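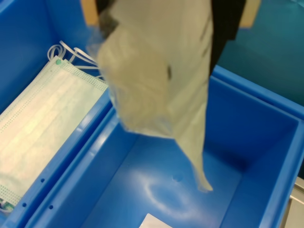 4.2 Greifüberwachung bei biegeschlaffen Objekten

Die bisher beschriebene Planung geht davon aus, dass ein Objekt nach dem Schließen des Greifers seine Form behält. Bei Textilien und Einwegmasken gilt das nicht. Die Kontur ändert sich beim Anheben, und zwar so stark, dass die vor dem Griff berechnete Maske im nächsten Bild kaum noch passt. Clirkum, unsere Steuerungsschicht, bekam deshalb einen eigenen Zustand zwischen Heben und Transfer, im Folgenden HALTEN genannt.

Abb. 4: Tuch am Greifer über dem rechten blauen Behälter, links flach liegende Masken mit weißen Ohrschlaufen. Das untere Ende des Stoffs läuft spitz zu.

Im Zustand HALTEN passieren 2 Dinge. Erstens neue Segmentierung des hängenden Objekts, ohne Rückgriff auf die alte Maske. Zweitens Schätzung des tiefsten Punkts, denn der bestimmt die Freigabehöhe und auch den Abstand zur Trennwand. Wie in Abb. 4 zu sehen, kann der tiefste Punkt weit unter dem Greifer liegen, auch wenn der Stoff oben breit gebauscht ist. Eine feste Höhe aus der Objektklasse reicht da nicht.

Schwierigkeiten macht die Wahrnehmung vor allem an drei Stellen. Bewegungsunschärfe am Rand: in Abb. 4 links am Stoff gut zu erkennen, die Kontur franst dort aus. Glanzstellen auf dem Behälterboden, die das Netz gern als helles Objekt liest. Und die leichte Transparenz des Stoffs, dadurch wandert die Grenze zum Blau des Behälters je nach Faltung. Gegen die Glanzstellen hilft ein Abgleich mit dem Leerbild des Behälters nur teilweise, weil sich Reflexe mit dem Objekt verschieben. Wir verwerfen daher jede Region, die keine Verbindung zur Greiferkontur hat. Grob, aber schnell.

Trainiert wurde auf 517 von Hand annotierten Bildern (Annotation: N. Benedetti, S. Hakim). Eingabe ist das Farbbild, Tiefe wird nicht verwendet; auf dünnem Stoff war sie zu lückenhaft. Der Planer Santoro erhält pro Zyklus eine Hüllkurve und eine Konfidenz. Liegt die Konfidenz in 2 aufeinanderfolgenden Zyklen unter der Schwelle, wird die Bewegung angehalten und neu segmentiert. Eine Glättung über mehrere Zyklen haben wir probiert und wieder ausgebaut, sie lief bei pendelndem Stoff immer hinterher.

Offen bleibt der Mehrfachgriff. Zwei aneinander haftende Masken ergeben fast dieselbe Hüllkurve wie eine einzelne, die Dicke ist im Bild nicht zu trenen. Ein Gewichtsabgleich wäre naheliegend, ist in Clirkum aber noch nicht angebunden. Parameter und Schwellwerte siehe Anhang B, Stand 1. November 2021. Die Freigabe selbst behandelt Abschnitt 4.3.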